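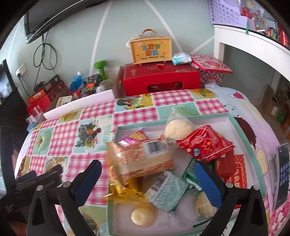
Phelanの見学メモ、とりあえず忘れないうちに。帰りの電車で書いてるので順番はばらばら。

1/9/26、午後から。受付で名札もらってすぐ二階へ。参加は全部で7名、ほとんどソフト屋。ハードの説明は5分で終了、あとはずっと制御と認識の話。こっちはそれが目当てなのでありがたい。

案内はEnda Lynchさん。担当は把持計画のスタック、社内名Orus。手持ちグリッパーで人がやった作業のデータを取って、そこから方策を学習、実機に載せる前に必ず再生ツールで目視、という流れ。題材は個包装のお菓子。袋もの、透明フィルム、銀色の内側が光るやつ。深度がまともに出ない物ばかりで、剛体前提の姿勢推定は早々にあきらめたとのこと。

認識のところ、メモした分。
・物体ごとの6自由度姿勢は出さない。つかめそうな「縁」と「つまみ代」を画素単位で出す
・袋の端のギザギザはかなり当てになる特徴らしい
・印刷の文字やバーコードは逆に邪魔。学習時に色と模様をわざと崩す
・透明包装は中身の輪郭に引っ張られて、把持点が袋の内側に寄りすぎる。ここは未解決
・柄物のテーブルクロス対策も質問が出た。食べ物の絵が印刷された布だと、布の絵を物体として拾うことがある。箱の縁を先に検出して、その外を全部捨てるだけでかなり減ったそう

箱の縁の検出が外れたらどうなるのか聞いたら、止まる、と即答。再推定を三回、だめなら人を呼ぶ。割り切りがいい。

計画側。手首カメラの視野の下半分は自分の指で隠れるので、降下の最後は画像をほとんど信用しない設計。接近の途中、まだ指の間に袋が見えているうちに目標を固定して、あとは開き幅と指の抵抗だけで閉じる。閉じる速度は二段。最初は速く、接触したらぐっと落とす。袋の中の空気が逃げる前に締めると滑るから、という説明だった。
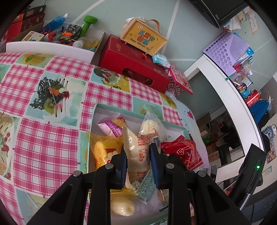

で、重なりの扱い。下の袋を先に取りに行くと上のが崩れて全部やり直しになるので、上にある物から順に点数を付ける。ただ、平たい袋どうしだと上下の判定がそもそも怪しい。Lynchさんいわく「順番を賢くするより、一個取るたびに見直すほうが安い」。毎回撮り直して毎回計画し直し。先読みは一手だけ。個人的にはもう少し読んでもいい気がしたけど、計算時間のグラフ見せられて納得。

後半はBernadette Coughlanさんのツール紹介。これが一番よかった。収録データの閲覧ソフトLavness、画面は地味。左に映像、右に指の開き幅と手首の速度、下に時間軸。時間軸をつまむと三つが同時に動く、それだけなんだけど速い。再生の待ちがほぼない。
収録は453本、うち使えるのが424本。落とした分は時刻ずれと、指の開き幅が記録されてなかったもの。落とした理由を一本ずつタグで残していて、検索もできる。うちは消して終わりなので耳が痛い。

時刻合わせの話が細かくて面白かった。カメラと開き幅センサーで遅れが違う。初期の収録で平均105ミリ秒ずれていて、そのまま学習したら閉じるのが毎回早すぎる方策ができたと。原因がわかるまで二週間、ずっと制御ゲインを疑っていたらしい。今は収録の頭で指を二回開閉して、映像側と波形側で合わせる。うちも月曜からやる。

質疑で出たもの、聞き取れた範囲。
・手持ちと実機の差は？→手首の向きの範囲が人のほうが広い。実機で届かない姿勢は学習前に間引く
・左右の手で別々に持つ場合は？→対応済み、ただし計画は片手ずつ。同時に動かすのは今後
・Udskaの形式で書き出せる？→5月に対応予定。今は変換スクリプトを自分で書いてくれとのこと
・力センサーは？→付けてない。指の電流だけ

最後に設定ファイルも少し見せてもらた。把持の閾値が全部一枚にまとまっていて、変更した人の名前とひとこと理由が横に書いてある。「甘すぎたので戻す」が何回も出てきて笑った。

資料は後日メールで来るはず。届いたら再推定のところ確認、あと透明包装の失敗例をもっと見たいと返信すること。駅着いたのでここまで。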